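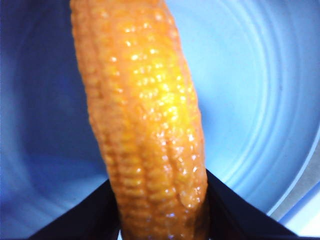
Corn, close up, in a glossy yellow-orange.

Stamped Seed Packet Cards

These cards look like a small garden seed packet on the front and open from the top like a pocket. They hold a folded note, a gift card, or real seeds if you want to send some. I make a batch every April and use them through the summer for birthdays and thank-yous. One card takes me most of an evening the first time and much less after that.

What you need

Kraft cardstock, medium weight
White or cream cardstock for the front panel
Smooth white cardstock for stamping
A vegetable stamp set, any brand, with fairly open line art
Black ink that is safe for the coloring you plan to do
Colored pencils, markers or watercolor
Scoring board and bone folder
Paper trimmer
Strong double-sided tape, narrow
Foam squares
Thin twine
A corner rounder (optional)

Make the pocket

Cut the kraft cardstock to 8 inches long and 4 inches wide. Lay it on the scoring board with the long side across the top and score at 3 and a half inches and again at 7 inches. You will have two large panels and a small flap at the end. Fold on both lines and go over each fold with the bone folder.

Open it flat again. Run a line of narrow tape down both sides of the middle panel, close to the edge. Keep the tape off the flap. Fold the first panel up over the middle one and press. The small flap folds down over the opening.

If the sides don't line up, trim a sliver off both edges after the tape has set. Don't trim past the tape or the pocket will come open.

The first ones I made were larger and needed extra postage. Theda Lenz, who swaps cards with me, worked out this size, and it fits in the envelopes I already had.

Make the front panel

Cut a piece of cream cardstock a quarter inch smaller than the pocket front on all sides. Stamp or print the name of the vegetable across the top. I use a plain alphabet set and line the letters up on a clear block with a strip of grid paper behind it. Leave the lower two thirds blank for the picture.

A thin pencil border around the panel makes it look more like an old packet. Go over it with a fine black pen and erase the pencil when the ink is dry.

Stamp and color

Stamp the vegetables on smooth white cardstock. Press straight down and lift straight up. Let the ink dry for a few minutes before you color, longer if the room is damp.

Work from light to dark. For corn, color the whole cob pale yellow, then add a deeper orange down one side, following the rows. Leave small white spots on the kernels. If you cover them by accident, a white gel pen puts them back.

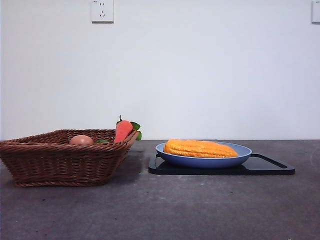

Carrots are the easiest stamp to color, so start with them if you are new to this. Put down a light orange first and add a red-orange along one side and in the ridges. A coral shade like the one on the carrot in the basket works better on kraft than a true orange, which tends to look flat. Use two greens for the leafy top and let it spread past the edge of the panel when you mount it. The brown egg is a useful color too, and I mix it from tan with a little pink for the hen cards in the same series.

Cut out each image, leaving a narrow white edge. Scissors are fine. Turn the paper and keep the scissors still when you go around curves.

Put it together

Tape the cream panel to the front of the pocket. Arrange the cut-out vegetables before you stick anything down. I use one large image or two small ones. Put foam squares behind the top layer only, or the card gets too thick to mail.

Wrap twine around the pocket 2 times, just under the flap, and tie a small bow. Tape the flap lightly if you are putting seeds inside, and put the seeds in a paper envelope first.

Variations

Mareike Oltmanns makes hers with herbs and stamps the planting notes on the back. For a plain version, skip the twine and punch a half circle in the flap as a thumb notch.

Unused pockets store flat in a shoebox. Leave the foam pieces off until you need the card.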